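Undach Notes
Home | Research | Methods | Interviews | Archive

Interview: Ranking policies in simulation before anyone books the arm
By the Undach Notes editorial desk
Posted in January

The manipulation group at Grullwood has spent two years on a question most labs settle by habit: whether a simulated room can say which of several trained policies will do better on a physical arm. The group's report on the method, which it calls Osterstead after the building where the first scenes were laid out, has been circulating in draft. We spoke to the lead author, who asked that the work be credited to the group as a whole.

The first thing the author wanted to correct was the word "accuracy."

"People read the draft and ask how accurate the simulator is. We don't measure that. We measure whether the order of the policies is preserved. If policy A beats policy B on the real arm, does it beat it in simulation as well? A simulator can be wrong about every individual success rate and still get the order right. For deciding what to run on hardware, the order is what we need."

The distinction shapes the rest of the method. Scenes are assembled from a fixed library of rooms, furniture and small objects, and each scene is paired with one written instruction. A policy receives the same inputs it would receive on hardware: one view of the room, one view from the wrist, the joint positions and the instruction text. Nothing in the simulator's internal state is passed to it.

"Some earlier work gives the policy object poses, and then it's a different test," the author said. "Ours has to find the pen from pixels."

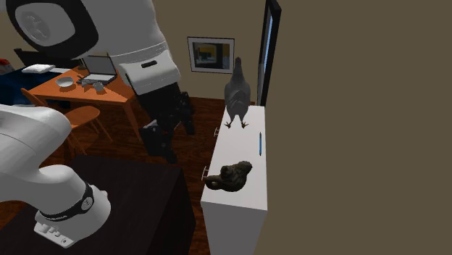

The report covers 135 scenes. Each was checked by hand before it was admitted, and the check had one criterion, that a person driving the simulated arm by teleoperation could finish the task. Scenes that failed were removed and not repaired. The author described this as a matter of bookkeeping.

"If you repair a scene you've made a new scene, and you need to check it again from the beginning. Removing it is cheaper. We had a surplus anyway."

Object choice drew more discussion. The library mixes household goods with decorative pieces that have irregular shapes, and reviewers of the draft questioned whether figurines belong in a manipulation benchmark at all. The author thinks they do, on geometric grounds.

"A mug has one obvious grasp and every training set is full of mugs. A sculpted animal has several grasps that look fine from the room view and turn out poor from the wrist view, because the surface curves away or the widest part is wider than the opening. That is where policies separate. On mugs they all score the same and you learn nothing about the order."

Thin objects serve the opposite purpose. A pen or pencil lying on a flat top leaves a small margin in height, and a policy that stops slightly high closes on air. One that stops slightly low presses on the surface. In the real lab the second error triggers a protective stop and ends the trial. In simulation the group had to decide what ends a trial, and the first version of the rule was too lenient.

"We let the arm push on the furniture as long as it liked. A bad policy could lean on the cabinet, slide along, and eventually hit the object by luck. On hardware that run is over in the first second. We added a contact force limit and the ranking moved. Two policies swapped places, and the new order agreed with the lab."

The author would not give the limit as a general recommendation. It was set for one arm and one gripper, and the report says so.

The longest section of the draft deals with the wrist view. The group's early results showed that errors in the room view mattered little: wall color, floor texture and lighting could all be changed without disturbing the order. The wrist view was far less forgiving. When the simulated wrist camera was mounted at a slightly wrong angle, policies that depended on it for the final approach dropped sharply, and policies that mostly ignored it did not. The ranking then reflected which policies used the wrist view and said little about which ones were good.

"We lost several months to that. The numbers looked reasonable, so there was no reason to suspect the mount. We found it by overlaying the gripper outline from the real camera on the simulated one. The fingers didn't line up."

The remedy was a calibration step performed once per gripper. The fingers are opened fully, an outline is taken from the real wrist camera, and the simulated mount is adjusted until the two outlines match. The background is ignored. The step is now repeated whenever the hardware is serviced.

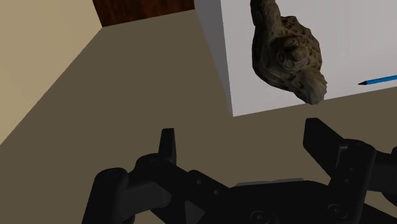
"Shading we leave alone," the author said. "We tried a more expensive renderer on a subset of scenes, with better shadows and reflections. The order didn't change and the runs took far longer. I would spend that time on contact settings."

The full comparison used 907 simulated episodes and a smaller set of physical trials run at Tremblay, a partner lab with the same arm. Of the scenes in the library, 73 had a physical counterpart close enough to use. The author was careful about what "close enough" means. The furniture did not have to match. The height of the working surface did, as did the size of the target object and the clearance on the side from which the arm approaches.

Clearance is the item the group would now specify more tightly. In several scenes the target rests near the edge of a cabinet or box, and a policy can reach it from above or from the side. The side approach is easy in simulation if there is open space next to the furniture. In the partner lab, the equivalent space was sometimes taken up by the table on which the arm was mounted.

"We counted those as matched and we shouldn't have. The policies that favored a side approach were overrated by the simulator. It's in the limitations section, and the next release has a clearance field in the scene file."

Asked where the method fails outright, the author named soft objects and anything that depends on friction over a long contact, such as dragging a cloth or sliding a book along a shelf. Those tasks are excluded. The group tried tuning friction per object, found that the tuned values fit one policy and misled on the next, and stopped.

A second failure is less tidy. Policies close together in quality cannot be separated with the number of episodes the group runs. The report presents them as tied. Some readers have asked for a strict ranking, and the author is not inclined to supply one.

"If the intervals overlap, they overlap. You can run more episodes, and the scripts let you do that, but past a certain point you are measuring the simulator's quirks very precisely."

Success is scored by a short program attached to each scene, which reads the final object positions and the gripper state. The group also kept a partial score, with credit for reaching the correct object, for a stable grasp and for the final placement. Partial scores turned out to be more useful than full success for weak policies, most of which never complete a task but differ in how far they get. For strong policies the two measures gave the same order.

The author's own use of the tool is modest. A new checkpoint is run overnight on the full library, the result is compared with the previous one, and a checkpoint that falls outside the top group does not go to the arm. Hardware time at Grullwood is booked in half-day blocks and is shared with a second team.

"We still run the physical trials. The simulator decides which ones. Before this we picked by training loss, and training loss was close to useless for it."

The next release will add a second arm and gripper, each with its own calibration file and force limit. Scene files from the current release will load without changes, except that the clearance field will be blank and will need to be filled in by the user. The scoring programs are being rewritten so that partial credit can be switched off from the command line.

Recent on Undach Notes
Contact force limits in simulated trials: a short survey
Teleoperation checks for scene libraries
Reporting ties in policy comparisons
Wrist camera calibration from a gripper outline
Interview: The partner trials at Tremblay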